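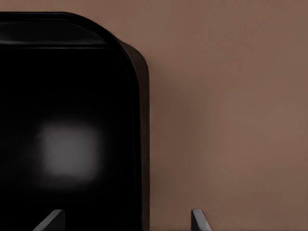
A glossy black surface with a raised rim (computer render).

Black japan, or japanning

Japanning is the old craft of building up a hard, shiny black coat on metal or wood, and I've been hooked on it ever since I inherited a tea tray with most of its finish gone. The name comes from the lacquerware that European makers were trying to copy. They didn't have the right tree sap, so they cooked up their own varnishes from asphalt, linseed oil and turpentine instead, and pretty good they were too!

Making it
The coats go on thin, and each one is baked in a warm oven (they called it stoving) before the next. Ten is a decent number for a good tray, though I've met people who swear by fewer. You rub down between coats with something very fine — I use pumice powder and a bit of old felt — and the last polish is done with the bare hand. Slow work, but I love it.

In Irneck
My own patch is Irneck, where the Keskinen works once had 70 people turning out trays, coal boxes and deed tins. Effie Gillies, whose notebook of recipes is still the best thing written on the local trade, lists 29 different blacks, and one of them has treacle in it. I tried that one and it stayed sticky for a month, so perhaps I misread her handwriting!

Decline and revival
Electroplated goods pushed japanned ware out of the dining room, and cheap enamel saw off most of what was left. Sewing machines and hand planes kept it going a good while longer, and that's where many of us first meet it now. Danang Lau runs a class in Sovinbridge every September, and it fills up fast (bring an apron you don't care for).

Looking after it
Wipe with a soft, barely damp cloth and keep hot cups well away. A little plain wax is fine. Chips can be touched in with black shellac, but please don't sand the edges of an old piece, as that's where the gilding usually hides.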